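Questions from staff about the Plurklow rollout

Is my job going away?
No positions at the Nusden site are being cut this year. Work on the wiping and folding line will shift as the robots take over some of the repeat tasks, starting in July. Anyone whose tasks change will be told by their supervisor first.

Who teaches the robots?
Our own people do. You sign up for a 30-minute recording session, put on the hand gear and do an ordinary task. Līga Org keeps the sign-up sheet.

What kind of tasks are recorded?
Small table jobs with cloths, bottles and the like.
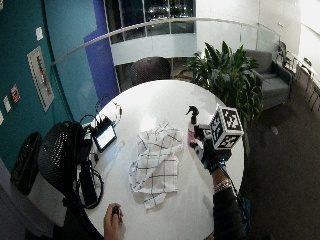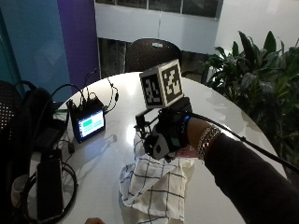
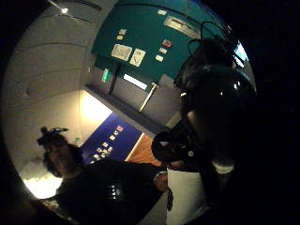 Vaida Petrauskas wrote to us that the sessions were easy enough, but she wanted to know why someone who trains a machine is paid the same as someone who doesn't. Since her letter, recording time carries an extra $2 an hour. She has also asked for a say in which tasks get handed over, and that is still being discussed.

Do I have to take part?
No. Saying no does not affect your shifts or your review.

Are the recordings used to rate my work?
No. Supervisors do not get copies. Requests to delete a recording go to Thierry Joly.

What happens to the hours the robots save?
Roughly 480 hours a year are expected to move to inspection and customer orders. There are 25 places in the first retraining group.

Where do I sign up for retraining?
At the Buchanan office, or through Rimantas Grigaitė.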